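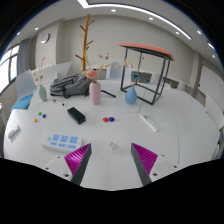
Fitriani Manurung told me before I went that a sustainability open day is the one day of the year a company's recycling bins have the right things in them. I wrote that down and took it with me to Brarner, which makes coffee filters, tea bags and paper sleeves on the edge of Sterncombe, and which opened its doors to show visitors how it earned the Yeoman Mark.

The Yeoman Mark is a label for firms that promise to treat workers, suppliers and the river decently. To get it you answer 184 questions and pass with 100 points. Brarner passed with 2 to spare. The tour guide mentioned this with some pride, then saw a few of us doing the math.

We started in the pulp store, where the noise made questions impossible, and moved on to the sleeve line, where it made answers impossible. The heat from the dryers now warms the offices. In April, a guide said, it also warms the people in them well past what they'd like, and the windows get opened. I asked whether the windows counted against the score. They don't come up in the questions.

The better part was upstairs. A buyer took us through her supplier list, all 51 names of it, and told us plainly which ones had never returned the form on wages. She had dropped a few and kept others on, as there was no one else making that grade of twine. She was the only person all day who used the word "no," and I'd have happily listened to her for another hour. We got ten minutes, then a talk on values with slides.

Lunch was lentils. The cups were Brarner's own and leaked a little at the seam.

Fitriani wanted to know afterward if I'd buy from them. I already do, the filters are good and cheap. Whether the Mark has anything to do with that I couldn't tell you. The next visit is to Ritidbridge, where a paint company is applying for the same label and has asked visitors to bring their own mugs.

Posted 12/29/24

Contact | Copyright Sterncombe Business Visits | Back to top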